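Workshop Tips from the Skellell Open Day

Filed under: Benches, Boards, Sorting

The Tiltthorpe technical center holds its open day in April, and the Skellell robot cell is the part worth the drive. What follows is a set of notes on bench setup, taken down during the demonstration and tried since in a one-car garage. Most of them need no robot.

Fix the work surface before anything else

The people running the cell bolt or clamp first and measure second. A board that creeps a sixteenth of an inch under a chisel will creep the same amount under a machine, and the machine will not notice. At home, two low-profile clamps or a pair of bench dogs will do. Check for movement by pushing on each corner with the heel of the hand. If one corner rocks, shim it with card stock before tightening. Tightening first bends the board.

Mark a home position

Every run at the demonstration started from the same place, and every tool went back to the same place. Outline the marking gauge, square and pencil on the bench with painter's tape. Replace the tape when the edges lift. Paint is neater, but it commits you to a layout you may not want in a year.

Slow down the last part of the travel

The demonstrator ran the arm quickly across the open area, then dropped to a low speed near the work. The same applies to lowering a drill press quill or bringing a part up to a fence. Move freely to within 5 mm, pause, then close the gap. Most chipped edges come from the last few millimeters.

Keep sandpaper by use, not by number

A handout from Callari, who supply abrasives to the shop next door, suggested three folders: shaping, smoothing and finish. Mine hold 80 through 120 in the first, 180 through 300 in the second, and everything up to 1000 in the third. Label the folders on the spine. Write the grit on the back of each sheet again before tearing it, as the printed number always ends up on the other half.

Glue-ups for a flat board

Strip boards came up in the question period. Alternate the growth rings if the strips are flatsawn. Dry-fit the whole board, number the strips, and draw one large triangle across the face so the order can be restored. Clamp above and below, evenly spaced. Scrape squeeze-out when it turns rubbery — wiping it wet pushes glue into the grain, where it shows under oil. Leave the board on edge overnight so that air reaches both faces.

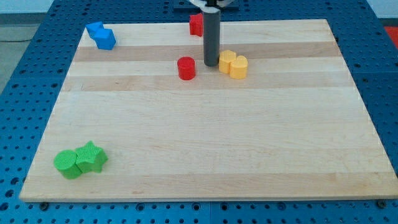
Sorting small parts is a job I put off, and the bench suffers for it. The usual mistake is starting with the containers. Start with a clear, light surface and group by one property only. Color is the easiest to see at a glance, and the toy blocks on the demonstration board make the case well enough: the two green ones are a star and a cylinder, yet they read as a pair from across a room. Shape can wait for a second pass. For hardware I use finish in place of color, so brass goes with brass whether it is a hinge pin or a wood screw. Leave bare space between the groups, and plenty of it, or they merge as soon as a sleeve brushes past.

Perforated tops

A grid of holes is useful even on a small bench. Grewal sells a steel plate with the holes already cut, but a drilled sheet of MDF works for light duty. Seal the holes with thinned shellac. Vacuum from below if you can reach; from above, the dust goes down and stays there.

If you go

The cell runs from 10 a.m. and the last demonstration starts at 3. Wednesday is the quieter day. Ear protection is at the door, and the parking lot behind the loading dock fills last.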